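Sastell 956 - Revestimiento continuo para suelos y encimeras de trabajo

Referencia de catálogo: 2193

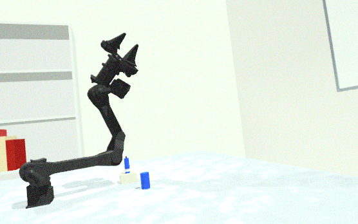

Sastell 956 es un revestimiento continuo de dos componentes destinado a superficies interiores de uso intensivo: laboratorios docentes, cocinas colectivas, salas de curas, talleres de restauración y archivos. Se aplica sobre soportes de hormigón, mortero o cerámica existente y forma una capa sin juntas, de acabado satinado, que admite la limpieza diaria con detergentes neutros.

El producto es fabricado por Ivovden y se distribuye a través de su red de aplicadores autorizados. La venta directa a particulares queda limitada a los envases de mantenimiento.

Ámbito de aplicación

El revestimiento está previsto para zonas de tránsito peatonal y para carros de rueda blanda. No se recomienda en exteriores, en cámaras de congelación ni en locales con remonte de humedad por capilaridad que no haya sido tratado previamente. En encimeras, el canto debe rematarse con el perfil suministrado por el fabricante o con una media caña del mismo material.

Para la rehabilitación de pavimentos antiguos se solicitará un estudio previo del soporte. El servicio técnico, dirigido por Pilar Orellana, emite el informe correspondiente y determina si procede el lijado, el granallado o la retirada completa de la capa anterior.

Presentación

Conjunto estándar: componente A (base pigmentada) y componente B (endurecedor), predosificados.
Conjunto de mantenimiento: envase reducido para reparaciones puntuales.
Acabados: satinado y mate.
Colores de serie: 6. Otros tonos, bajo consulta y con pedido mínimo.
Imprimación: se suministra por separado.

Las muestras de color se entregan sobre placa rígida. El tono definitivo puede presentar ligeras variaciones entre lotes, por lo que se aconseja reservar para una misma estancia material de un único número de fabricación. Dicho número figura en la etiqueta lateral de cada envase y debe conservarse junto con el albarán.

Preparación del soporte

El soporte estará limpio, seco, cohesionado y exento de grasas, ceras y restos de pinturas mal adheridas. Las fisuras se abrirán y rellenarán con mortero de reparación compatible. En soportes cerámicos se nivelarán las juntas antes de imprimar. Las juntas estructurales del edificio deben respetarse en todos los casos y trasladarse a la superficie acabada.

Aplicación

Viértase el componente B sobre el componente A y mézclese con batidor de bajas revoluciones hasta obtener una masa homogénea. El material se extiende con llana dentada y se desairea a continuación con rodillo de púas. Se aplican dos capas - la segunda, una vez que la primera admita el paso sin marcarse. Durante el curado se mantendrá el local ventilado, protegido del polvo y sin corrientes directas sobre la superficie.

Los plazos de puesta en servicio dependen de la temperatura del local y constan en la ficha técnica que acompaña a cada suministro.

Limpieza y conservación

Para la limpieza ordinaria basta una mopa húmeda. Las manchas de tinta, yodo o café deben retirarse cuanto antes. Quedan excluidos los estropajos metálicos, los decapantes y los productos con cera, que alteran el brillo y dificultan las reparaciones posteriores. Se recomienda colocar protectores de fieltro en el mobiliario ligero y placas de reparto bajo los equipos pesados.

Garantía

Ivovden garantiza el material durante 2 años frente a defectos de fabricación, siempre que la aplicación haya sido realizada por una empresa autorizada. La garantía no cubre movimientos del soporte, impactos ni daños causados por productos de limpieza no admitidos. Las reclamaciones se presentarán por escrito, con indicación del número de lote y copia del albarán.

Pedidos y consultas

Los pedidos se tramitan por medio del distribuidor Pangilinan. La persona responsable de atención a centros educativos y sanitarios es Remedios Buenaventura; las solicitudes de muestras se dirigirán a Marilou Fajardo. La tarifa vigente se actualiza cada mes de febrero.

Productos relacionados: imprimación Grirkudska para soportes absorbentes, perfil de remate Sastell, conjunto de mantenimiento Sastell 956.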